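The Night Ferry to Zovska

The ferry left at 20 minutes past nine and I was on it with one suitcase and my mother's sewing machine. The machine weighed more than the suitcase. A man in a deck jacket helped me lift it over the sill of the door and then asked what was in the case.

"A sewing machine," I said.

"They have those in Zovska," he said.

I told him I knew that. He went off to help somebody with a stroller.

I had not been back to Zovska since I was 14. My aunt had written in June to say the shop was being sold and there were things in it that belonged to my mother. She listed them in her letter: a tailor's dummy, two boxes of patterns, a cash box with no key, and a chair. She did not say I had to come. She said the new owner wanted the place empty by the end of the summer, and that she was too old to carry a dummy down the stairs.

So why was I bringing a sewing machine with me? My sister asked me that at the dock. I said Aunt's had broken. It had broken years before, and my aunt had never asked for another one, but my mother had always said that when she was gone hers should go back to the house it came from. She had said it at the kitchen sink with her back to us. I don't think she expected us to remember.

I found a seat by a window in the lounge. The window was black and all I could see in it was the lounge. Two boys were playing cards on the floor. A woman across from me had taken off her shoes and set them side by side under her seat, the way you would at home.

There was a magazine in the pocket of the seat, an old one with the cover gone. I had forgotten to bring a book, so I read it from the front to the back. There was a recipe for plum cake and a long piece on a dispute over fishing rights. 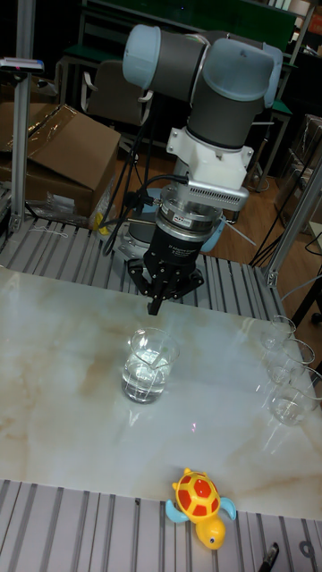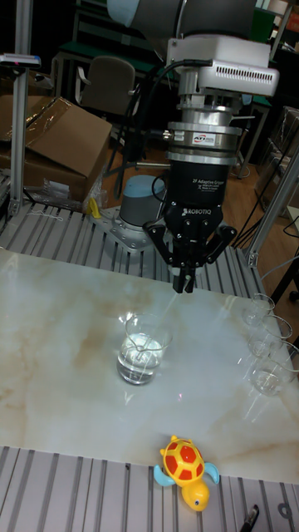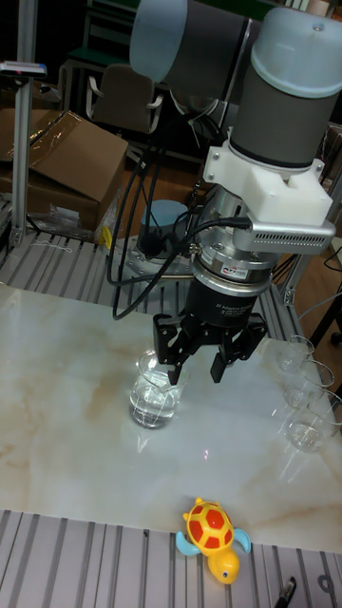 The woman across from me asked if I was done with it. I gave it to her and she read the recipe twice, moving her lips, and then tore it out and put it in her purse.

"Do you bake?" I asked.

"My husband does," she said. "He's meeting me. Is anyone meeting you?"

I said my aunt would be at the house. She said the taxis at the landing charged whatever they felt like and I should agree on the price before I let them put my things in the trunk. Then she lay down across three seats with her coat over her and went to sleep.

I couldn't sleep. I went out on deck around midnight, but I only stayed a minute on account of the machine. I had left it next to my seat and I kept picturing someone walking off with it, though there was no place to walk to.

When I was small my mother sewed on it every night after the shop closed. The shop did repairs and alterations, and she did the work they couldn't get to during the day. Zippers, mostly. She was paid by the piece. She had a jar of broken zippers that she said would be useful, and when we moved to the mainland the jar came with us, and when I cleaned out her apartment it was on the shelf over the washer. I threw it out. I was halfway down the stairs to the street when I went back up to look for it, but I had already put the bag down the chute.

We came in at six. The harbor at Zovska was smaller than I had it in my head, and the cannery was gone. In its place there was a parking lot and a building with a Tesent sign on the roof. The man in the deck jacket carried the machine down the ramp for me without being asked. I tried to give him some money and he wouldn't take it.

The taxi driver wanted 300. I said that was too much and he said it was on account of the case. I picked up the case in one hand and the suitcase in the other and walked as far as the bakery, where he pulled up beside me and said he would do it for less.

My aunt was standing in the door of the house in her robe. She looked at the case before she looked at me.

"That's hers," she said.

"She wanted you to have it."

"I don't sew anymore. My hands are bad." She held them up to show me. Then she stood back to let me in. "Put it on the table. No, the other one. By the window."

I put it on the table by the window. There was a square on the wood that was darker than the rest, and when I set the machine down it covered the square almost to the edges. My aunt plugged it in and pressed the pedal with her slipper. The light came on over the needle.

She turned it off again and went to see about the coffee. I could hear her opening one cupboard and then another. Through the wall she called out that the dummy was still on the second floor of the shop, and that the stairs had 47 steps if you counted the two at the street, and did I want to eat first.

I said I did. I sat down in the chair nearest the machine and opened the little drawer in its base. There were bobbins in it, a bent needle, and a paper of hooks and eyes with the price still on it. Under those I found a small key with a loop of blue thread through it.

"Aunt," I said, "where's the cash box?"

"In the shop, with the patterns," she said. "It's empty. She took the money with her when she went."

"Did you ever look?"

She came to the door with the coffee pot in her hand. She looked at the key for a while, and then she set the pot down on the floor and went to get dressed.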